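About Us

Clondunness School of Bookkeeping
Evening classes for people who own a shoebox full of receipts

We teach bookkeeping to adults who never planned on needing it. Our students run dog grooming vans, bakeries, two-chair hair salons and, in one case, a business that rents out bouncy castles and has more paperwork than a small airline. They come to us in the evening, usually tired, often carrying a bag they don't want to open in front of strangers. We have seen worse bags.

How we started

The school began in a room over a tire shop, with 2 folding tables and an adding machine that printed in purple. The first course was supposed to run six weeks and be about taxes. By the second week it was clear that the class couldn't do their taxes because they didn't know what they'd spent, and they didn't know what they'd spent because it was all in one checking account with the groceries. So we threw out the lesson plan and started with "get a second checking account." It is still lesson one. It still takes most of the evening.

The tire shop has since expanded and we have since moved, to the old Trindent building on the corner. Trindent made dental trays until it didn't. The sign is bolted into the brick in a way that two contractors have looked at and declined, so if you're trying to find us, look for the dental company. People do come in asking about a crown. We give them a flyer.

What we teach

Our main course is called Books From Scratch. It covers income, expenses, invoices, payroll if you have any, sales tax if you're unlucky, and how to read a bank statement without lying down. After that there's Second Helping, for those who passed the first course and then hired somebody.

We also run a shorter class named Truster, after the column in our practice ledger where students put every number they have decided to simply believe. By the end of the class the column should be empty. The school record for largest opening Truster column is $1,887, most of it labeled "van?"

In April we stay open late and let anyone in, enrolled or not, to sit at a table and get their return finished. There is coffee. It has been described as available.

How we teach

On paper first. Students keep a full month by hand before they touch software, and they complain about it for roughly the first three weeks of that month. We aren't against computers. We just found that people who learned on the program could tell you which button to press and had no idea what had happened after they pressed it.

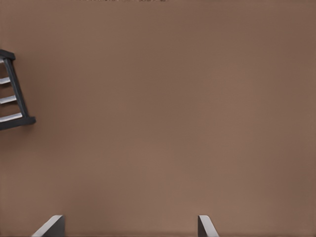

Classes are capped at a size where the teacher can walk past everyone twice in an hour. We don't grade on a curve, or at all. Your books balance or you look for the mistake, and the mistake is usually a six that wants to be a zero. Finding it yourself is most of the course.

We don't sell software, we don't get a cut from anyone who does, and we won't do your books for you. We get asked that last one every term, sometimes with baked goods.

The Sheikh Room

Our small library, known as the Sheikh Room from the name a previous tenant left on the door, is open to students past and present. It holds 62 books on accounting, all of them lent freely and few of them fought over. It also has the good stapler, which stays in the room.

Joining a class

New courses start in spring and fall. You need a pencil, a calculator with buttons you can hit, and one real month of your own receipts. The fee is $100 for Books From Scratch and covers the ledger. If you miss an evening you can make it up with the next group. If you lose your receipts, come anyway, and we'll start with where you last saw them.

Street parking is free after 6 p.m. The side door sticks, so push low.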